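Frequently Asked Questions – Visiting and Flying at Flolldale Field

We get a lot of the same questions by phone and by email, so we have gathered up our answers in one place. If yours isn't covered, please do ask at the desk, where somebody is nearly always glad to talk airplanes.

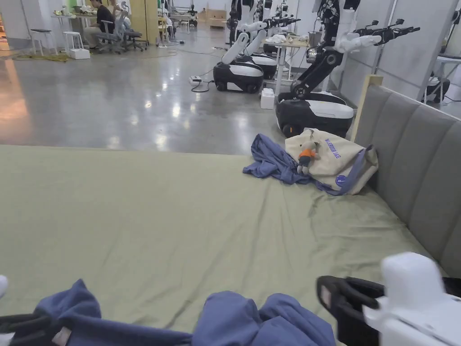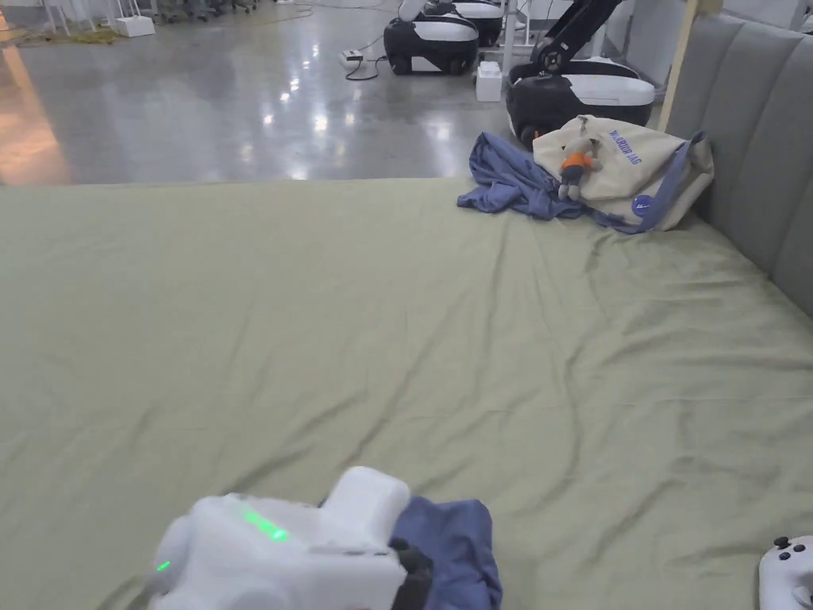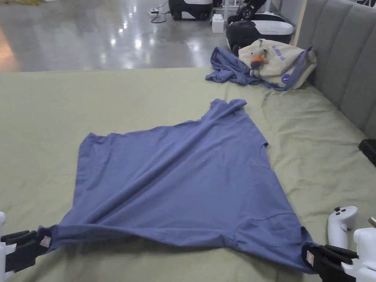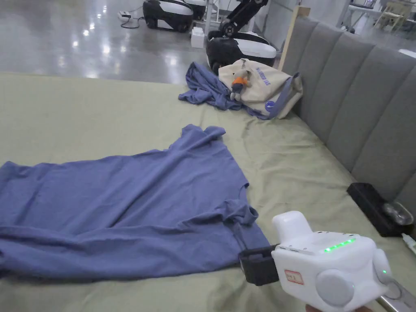 Posted by the Flolldale Field front office | Last updated 2025-09-04

Can I just drive up and watch the planes?

Yes, please do! The viewing lawn is open whenever the field is open, there's no charge, and you are welcome to bring lunch and stay as long as you like. We only ask that you stay on the parking lot side of the fence and keep a good hold on small children and dogs. Blankets and folding chairs are fine, but we can't allow kites, drones or balloons anywhere on the property (we know, the lawn does look perfect for a kite).

I've never been in a small plane. Where do I start?

Most people start with an introductory flight, and we'd be delighted to take you up. You sit up front next to an instructor, who handles the takeoff and the landing, and in between you get to try the controls yourself if you feel like it. If you'd sooner just look out the window, that's perfectly all right too. The usual route goes out over Bavbridge, follows the river for a while and comes home past the Jedstead water tower.

What should I wear?

Whatever you'd wear for a walk on the same day, plus one more layer, as the cabin can be chilly until the heater gets going. Flat shoes with closed toes are best. Bring sunglasses if you have them, and leave the big hat in the car – it will only get between you and the headset.

Will I get airsick?

Some people feel a little queasy and many don't. Eat something light beforehand, look out at the horizon, and tell your instructor right away if you start to feel warm or unsettled. We would much prefer to turn around early, and you can come back another time on a calmer day. Mornings are generally smoother than afternoons.

How many people can come along?

Our trainers have 2 seats, so those flights are just for you and the instructor. If you'd like to bring someone, ask for the larger plane when you book, and have everyone's weight ready, including bags. We do have to ask, and we promise it goes no further than the loading sheet.

What happens if the weather is bad?

We call you. For introductory flights we like to see the clouds well above 1000 feet, with good visibility and not too much crosswind, and the instructor always has the final word. You can rebook as many times as it takes and your deposit simply moves to the new date.

I'm a pilot flying in. Do I need permission?

No, visitors are welcome. Please listen on the radio for a good while before you join the pattern, as we have students in it most days, and avoid flying low over the houses on the Jedstead side. Visitor parking is on the grass, in spots 5 and 6. Bring your own tie-down ropes if you can, though we keep spares at the desk.

Is there anything to eat?

There certainly is. The Kimaro Café is on the ground floor next to the flight desk and does breakfast all day, with pie when there's pie. It closes for a short break in November, when the coffee machine in the lobby has to do.

Can I book by email?

You can, but the phone is quicker, especially in summer. If you do write, give us a couple of dates that suit you and a number where we can reach you on the morning of the flight.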